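Search the Standach boards Search Advanced

Small soft objects, two views, and what counts as a good example
Posted by Melina Kyriakidis, November 15, 2020

Hi all! I promised in the Amadi grasping thread that I'd write up how our collecting is going, and I've finally got a set I'm happy to talk about. We're at 3668 episodes, all teleoperated, all short, and I am having the best time with it. If you've only ever trained on blocks and mugs, please try something small and squashy. Everything you thought you knew about when a grasp begins goes out the window (in a good way).

The setup is one arm with a two-finger gripper, a white table against a white backdrop, a fixed camera looking at the whole workspace and a small one at the wrist. Every episode has both streams, plus joint positions and gripper opening. The operator starts with the arm out of the fixed view, comes in from the right, gets a finger on the target, closes, moves it and backs out. We log the start state before the arm comes in so there's always a clean look at where the target is.

I've kept the background plain on purpose. I want the first policy to have very little to look at except the target and the arm, and then I'll add clutter a bit at a time and see what breaks. That's the plan anyway — I keep getting tempted to throw everything on the table at once.

Stills from one session:

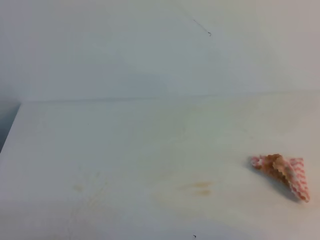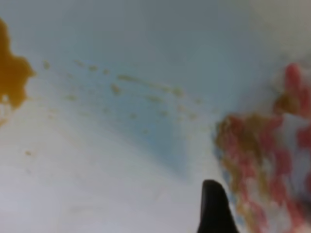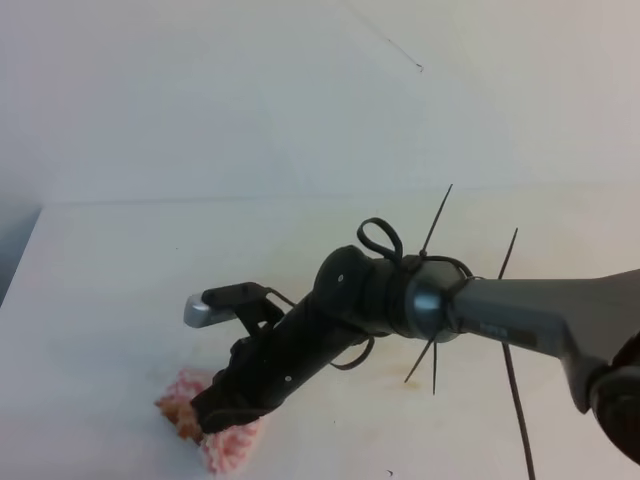

What I keep and what I throw out

The start state and the arm-in-contact still are both from the fixed camera, and the other one is the wrist. Look how different the job is from the two views! From the fixed side the pink-and-white target takes up hardly any of the picture, and once the lower finger is pressing on it a good part of it is hidden. From the wrist you get the black fingertip nice and sharp with red and brown stuff right up beside it, all blur. Neither one is enough alone, and I think that's why the two-view model is so far ahead of our old single-view one.

My rules so far:

Keep any episode where the target ends up moved, even if the operator needed a second try. The second try is gold.

Keep slow ones. I used to cut the pauses and the policy got twitchy.

Throw out anything where the two streams drift out of sync.

Throw out episodes where the operator was steering by looking over the top of the screen at the real table. The model can't see what you saw by leaning over, so it learns a move with no visible cause. We lost a fair pile to this in August and I still grumble about it.

Of the 3668, I've tagged 1074 as "press first," meaning the lower finger comes down on the target before the gripper closes. I love these. They look clumsy and they're really useful with soft things that slide. I'd be thrilled to hear how others label that kind of contact.

Melina

Replies (8)

kongch
Great write-up, and thank you for including the wrist view. Most people only show the pretty camera. I have to disagree on press first though. I collected with the Rudolus kit for most of a year and pressing was the habit I worked hardest to get rid of. The policy learns to push down, and then you put a harder object under it and the arm faults. I'd split those 1074 off and train without them.
Cheuk-hei Kong

melina_k
I knew somebody would say this and I'm glad it's you! I did try training without them. The fingers closed on air a lot more and the target scooted away. Hard objects are a fair worry, I've got none in the set yet. Would you condition on object type or just cap the force?

kongch
Cap the force at the controller, always, whatever the policy says. But I'd still want the operators to learn a side approach. A policy can only be as gentle as the people who drove it.

padilla_e
Different question. There's an orange-brownish stain on the table in both of the fixed camera stills, and the wrist view has an amber blob on the left with a trail of little specks running off it. Aren't you scared the network is using those as landmarks? On a white table that's the only texture it's got. I'd wipe down between every batch, or go the other way and swap table covers constantly.
Eduardo

melina_k
Scared, no, curious, yes. The target start positions are random, so a mark that stays put doesn't tell you where the target is. It could tell the model where the arm is, but it has joint positions for that already.

padilla_e
Sure, until you move to another table and the success rate falls off a cliff. I've watched this happen. There's also a thin dark line up on the backdrop in both fixed stills, like a hair or a scratch. To you and me it's nothing, to a network with a blank wall to stare at it's a lighthouse. Random crops and color jitter at the very least!

Hui-mei Lai
Siding with Eduardo on the jitter and with Melina on leaving the marks alone. I ran a set on a spotless table and the policy panicked at the first smudge. What you want is variety. Six surfaces with a bit of wear on each will do more for you than one perfect one. Also, Melina, your cables. Between the loops on the wrist and the long one that hangs down across the table in the arm still, you've got a lot of moving black shapes in the fixed view. Do you mask them?

melina_k
No masking! They're in every episode and they'll be there at run time too, so I'd like the model to learn that they don't matter. If I ever reroute them I'll have to collect fresh, I know, I know. Six surfaces is a lovely idea and I'm stealing it.

Comments

Shih-chieh Yeh
New here and soaking this up. How do you pick the moment an episode starts? Mine all begin with the arm already hovering and I'm starting to think that's why my policy can't find anything on its own.

melina_k
Start with the arm out of view if you have the room. It costs you a few extra seconds per episode and you get the whole search and approach for free. Keep the hovering ones too, just tag them so you can weight them down later.

Shih-chieh Yeh
Trying it tonight. Thank you!!

fokwood_bench
Bookmarked for the sync rule alone. We check ours by tapping a finger on the table at the start of each batch and lining up the tap in both streams. Cheap and it catches nearly everything.

kongch
Ooh, I like the tap. Melina, if you do run a side-approach batch, post it even if it proves me wrong. I'd want to see the wrist stream from the moment of contact on.

melina_k
Deal — I'll put both batches up in this thread with the same start positions, so they can be compared episode by episode.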